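The ten-year computer and other things I don't believe

Aug 10, 2020

I have been reading reviews of a subscription service called Okeder, which promises to "keep your PC young" for a monthly fee. Every review says the same thing in slightly different words, and most of them use the word "sluggish" in the first line. That made me suspicious enough to spend a weekend on the whole business of clean-up software, and I have come away grumpier than I went in.

The pitch goes like this. Your computer was fast when you bought it. It is slow now. Therefore it must be full of rubbish, and somebody ought to come and sweep it out. I can see why people fall for it. Dirt is easy to picture. We clean the oven, we clean the gutters, so why wouldn't we clean the computer? 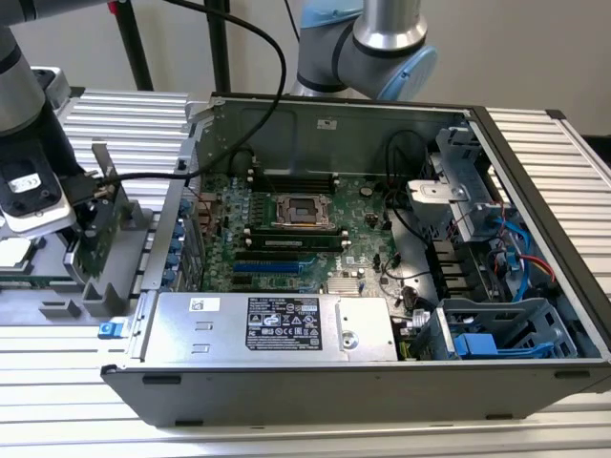
An open tower with no processor in its socket.

I put the free trial of Okeder on my own machine in February, and it told me I had 3,886 issues. I pressed the big green button. It fixed, or said it fixed, 3,691 of them, and then asked me for money to deal with the rest. I timed the start-up before and after with the stopwatch on my phone and got the same result, give or take my thumb. What were the issues? Cookies, mostly. Browser cookies and leftover shortcuts, each one listed in red as if it might go off.

So I tried a rival, Stasetti, which has a calmer website and a drawing of a leaf on it. Stasetti found 201 problems. The next morning, with nothing done to the machine except one letter typed and printed, it found 200. I would love to know which one got better overnight.

Now, I don't say that computers never slow down. They do. Mine takes an age to open a spreadsheet that it used to manage perfectly well. But when I went looking for a reason, the dull answers kept coming up. The programs had got bigger. The browser wanted more memory than the whole machine used to need. Four different things were starting themselves up at login, and one of them was Okeder.
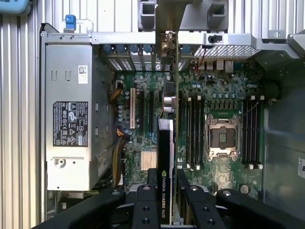 I switched all four off, and that did more than either of the paid products. It cost me nothing and took as long as boiling an egg. There was a setting for it in Windows the whole time, under a tab I had never clicked on.

What annoys me most is the trade in advice that hangs off these things. One site, Guvard, ranks the "best" cleaners every month, and the order changes every month too. Right at the bottom, in pale grey type, it admits to earning a commission when you click through. Fair enough, people have to eat. But I can't take a league table seriously when the clubs are paying the referee.

A reader once wrote in to tell me that Dauda is different and that I should try it before I moan. I did look. The page has a countdown clock on it saying the discount ends in an hour. I came back the next day and there was an hour left.

I may be wrong about some of this, and if you have a proper before-and-after test that somebody with nothing to sell has carried out, please send it to me. A screenshot of a green tick doesn't count. In the meantime I have uninstalled the lot, though Okeder still sends me an email every week to say that it is worried about my PC.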